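Lonora Home Arm: Set-Up Guide
Section 4: Teaching your first kitchen chore

By Daryna Yurchenko
April

We use cookies to remember your language and your place in the guide. Accept | Manage

If you've come straight from Section 3, your arm is bolted down, the emergency stop works, and you've watched it wave at you a couple of times. Good. Now we're going to ask it to do something useful, and I want to set your expectations before we start.

People write to me all the time asking whether this thing can "do the kitchen." It can't. It can do a few small jobs in the kitchen, if you set them up well and don't move the furniture in between. The mug job is the one I start everyone on. It's a proper chore, the kind you do every day without thinking, and it's hard enough that you'll learn most of what can go wrong in one afternoon.

Plan on leaving two hours free for this section. You'll need the arm, the tablet with Puloline open on it, a mug tree, and a couple of mugs you don't love.

4.1 Before you start

1. Clear the table. I mean everything: the salt, the mail, the phone charger. The arm doesn't know that your mail isn't a mug, and early on it will take an interest in anything with an edge.

2. Wipe the table down and let it dry. Wet patches shine, and shine confuses the wrist camera more than clutter does.

3. Pick mugs in strong colors that don't look like the table. Plain white on a pale counter is the hardest case there is, and clear glass is hopeless at this software version. Save those for when you're feeling brave.

4. Check the reach. Open Puloline, tap Reach, and the tablet will draw the area the arm can get to. The whole tree should sit inside it, with a hand's width to spare on every side.

CAUTION: Keep hands, hair and sleeves out of the reach area whenever the light on the base is green. If you need to fix something, press Pause first and wait for the light to go amber. Pets too, please. My cat has opinions about the arm and she now spends set-up time in the hallway.

Note: The speed slider is set to Slow at the factory. Leave it there for this whole section. I know it's boring to watch. Fast mode with a ceramic mug is how I lost the nice one from Mukden.

4.2 Placing the mug tree

This is the part most people rush, and then they spend the rest of the day wondering why the arm keeps missing.

1. Put the tree off to one side of the work area and leave the middle open. The fingers need space to come down, spread, turn and back out again, and they take up much more room than you'd guess from looking at the mugs.

2. Turn the tree until the handles you want are easy to get at. A handle that sticks out into open space is a good handle. One that's tucked up against another mug, or against the post, is a bad one.

3. Press the tree down gently and try to rock it. If it rocks, put a thin rubber mat under it. A tree that slides half an inch when the arm touches it will spoil every attempt after that one, because the arm is still aiming at where it used to be.

4. Tap Look. The arm will rise over the table, open its fingers and point the camera down. Don't touch anything until the tablet says Done.

Now have a good look at the wrist view on the tablet. It's a strange angle the first few times. You're used to seeing a mug tree from the side, where it looks like a little tree. From overhead it gets squashed flat, and the arms, pegs and base all seem to lie on top of each other. Mine is pale wood with an orange-red mug and a teal-blue one sitting right up against each other, and on the wrist view there's hardly any gap between them. The blue handle comes out over the round base. I'd go for the blue one first: all of it is in view, and the orange-red one runs off the left side. The fingers at the bottom are wide open over bare gray table, with the tree well up and to the left of them. 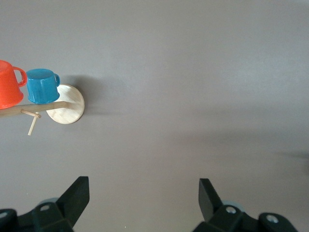
4.3 Choosing a mug and a grip

1. On the tablet, tap the mug you want. Puloline draws a line around it. Check that the line goes around one mug. When two are touching it will sometimes wrap them both up together, and you'll want to fix that with the Split tool before you go any further.

2. Choose Handle or Rim. I use Handle for anything hanging on a peg and Rim for anything standing on the table. Rim grips are stronger, but the fingers have to go down on both sides of the wall, and a mug on a tree doesn't usually let you do that.

3. If part of your mug is outside the view, tap Nudge and move the camera toward it, a little at a time, until you can see the whole thing. The arm will happily try to pick up half a mug. It fills in the missing half with a guess, and the guess is often wrong.

4. Look for shadows. A soft shadow beside the base is fine. A dark one lying across the handle can make the software think the handle is thicker than it is, so move a lamp if you have to.

5. Tap Preview. You'll see a ghost of the fingers travel through the whole move. Watch where they pass the other mug. If the ghost goes red at any point, cancel and turn the tree a bit.

Note: Don't use the zoom during Preview. It looks helpful, but in this version the ghost doesn't zoom with the picture, so the fingers appear to be somewhere they're not. Qin on the support desk tells me it's on the list.

4.4 The first pick

1. Put a folded dish towel on the spot where the mug will be set down.

2. Tap Go, and keep a finger near Pause.

3. Let it try. It will probably miss, or close on the handle and slide off, or lift the mug and stop because it felt a tug from the peg. All of that is normal. Tap Retry and let it have another go before you change any settings.

4. After each attempt, mark it Good or Bad on the tablet. Be strict. If the mug came off the peg but got dragged across its neighbor, that's a Bad.

5. When you've marked 50 attempts, tap Learn and go make yourself some coffee (by hand, I'm afraid).

I do the attempts in short batches and move the tree a little between them. If you leave it in exactly the same place every time, the arm gets very good at one tree in one spot and falls apart the moment somebody dusts.

CAUTION: If a mug cracks, stop and hold Park until the arm folds away before you pick up the pieces. Check the finger pads for slivers. A sliver in the pad will scratch everything you own.

4.5 So, can it do the chore yet?

I keep a log for my own arm, and I'll share it, since people deserve a number. With two mugs I'd trained it on, on a tree I'd trained it on, it finished 106 picks in a row without a drop. I was thrilled! Then my neighbor, Meifang Kang, brought over a mug with a square handle, and it failed every time I let it try.

So the answer depends on what you mean by the chore. Taking a known mug off a known tree and setting it on a towel, yes, I'd leave it to get on with that while I'm in the room. Emptying a dishwasher full of whatever your family owns, no. Hanging the mugs back up is somewhere in between. It has to get the loop over the end of a peg it can barely see once the mug is in the way, and mine still needs me to step in more often than I'd like.

It's also slow. I can clear a mug tree before the arm has finished its Look. If you bought it to save time this year, I'd be a little disappointed for you. If you have sore hands, or trouble reaching, or you simply like teaching a machine to do a thing, it's a different story, and those are the people who write me the happiest emails.

4.6 If it isn't working

The arm stops short of the mug: run Look again. You've probably bumped the tree.

It grabs the peg along with the handle: go back to 4.3, step 5, and choose a grip farther out on the loop.

It knocks the other mug: space them out. Put one on the far side of the tree while you're learning and bring it back later.

The tablet says "Object lost": the fingers are blocking the camera. Tap Back Off and start the pick again from higher up.

Wrist camera is blurry: there's a lens cloth in the box, under the foam. Please don't use your shirt.

Pads feel slick: wash them with dish soap and let them air dry. They're rated for 4,000 closes and then you should swap them, which takes a small screwdriver and a bit of patience. Section 9 covers it.

When you're getting steady picks from both sides of the tree, move on to Section 5, where we add plates.

Section last updated: April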